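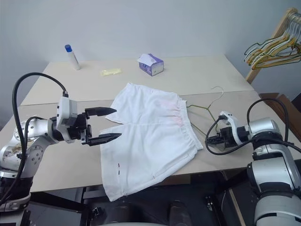

Section 2. Setting up the Altico display walls

This section covers the free-standing walls supplied with the Skikia touring show, from unloading the panels to the point where works can be hung. It does not cover lighting or the projection room, which have their own sections. Each wall is built from panels that meet edge to edge, and the quality of the joint decides how the wall looks once it is painted. A faint straight seam like the one across the pale beige tabletop is fine on a work surface. On a display wall it must be filled and sanded before paint, as raking light from the track heads will show it from the far side of the gallery.

Before you start

The floor must be level and swept. Check the floor plan for the venue against the wall numbers stenciled on the crate lids. If the plan and the lids disagree, follow the plan and note the difference in the install log.

Panels are 928 mm wide and 19 mm thick. Do not substitute local board of another thickness. The clamp plates will close on it but will not hold.

CAUTION: A panel must be carried upright by two people. Do not slide panels along the floor on their lower edge.

Unpacking

1. Stand the crate on its long side with the arrows pointing up.
2. Remove the lid screws and put them in the bag stapled inside the lid.
3. Lift out the foam spacers and keep them in order. They are cut to fit one crate only.
4. Take the panels out from the front of the crate to the back.
5. Lean the panels against a padded rail, painted face out, with the hanging face of each pair toward the same side.
6. Record any chipped corner or dent in the log before assembly. Damage recorded after assembly is charged to the venue.

Note: The corner posts travel in the crate marked Grutby, together with the base plates. The name refers to the workshop where the posts were made and has no bearing on where they go in the gallery.
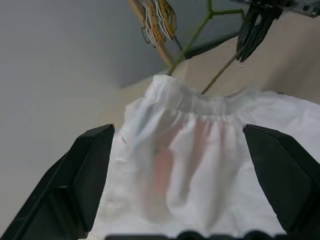

Ihor Panasiuk
Lead installer, Skikia touring program

Assembly

1. Set out the base plates along the tape line. The slot in each plate faces the back of the wall.
2. Fit a corner post at each end and tighten the post bolts by hand.
3. Lower the first panel into the slot and push it against the post until it stops.
4. Fit the upper and lower clamp plates. Leave the bolts loose.
5. Add the next panel. Bring the edges together without forcing them. If a gap remains at the top, adjust the base plate, not the clamp.
6. When the last panel is in, check the wall for plumb at both ends and at every joint.
7. Tighten the clamps from the bottom up, then tighten the posts.
8. Load the ballast trays. Use the bags supplied – loose sand in the trays is not permitted in any venue.

CAUTION: Do not hang work on a wall before its ballast is in place, even for a placement check. Use paper templates instead.

Filling and painting

Fill joints with the lightweight filler from the paint kit. Apply it slightly proud, let it dry fully, and sand it flush with a long block. A short block follows the dip and leaves a shadow. Wipe the dust off with a barely damp cloth.

Paint the wall with the roller supplied. Keep a wet edge and finish each pass in the same direction. The color for each room is listed on the room sheet. Venues may not change it without written approval from Radymyr Skoryk in the exhibitions office. Extra paint is ordered from Zinchenko using the code on the can lid, and delivery can be slow in March, so order before the crates arrive if the stock looks low.

Note: Wall text is applied after the paint has cured. Vinyl applied too early will lift at the corners of the letters.

Hanging points

1. Mark the center line for the room at the height given on the room sheet.
2. Find the battens from the small pencil ticks on the top edge of each panel.
3. Fix only into a batten. If a work falls between battens, move the fixing and use the longer hanger bar.
4. For works with a security plate, fit the lower plate last.

Do not drill within a hand's width of a joint. If the hanging plan calls for it, stop and contact the lead installer. A revised position will be marked on the plan and initialed.

Handover

When all walls are painted and fixed, walk the rooms with the venue registrar and sign the log together. Keep one copy in the crate marked Grutby and give the other to the registrar. Section 3 begins with the track heads.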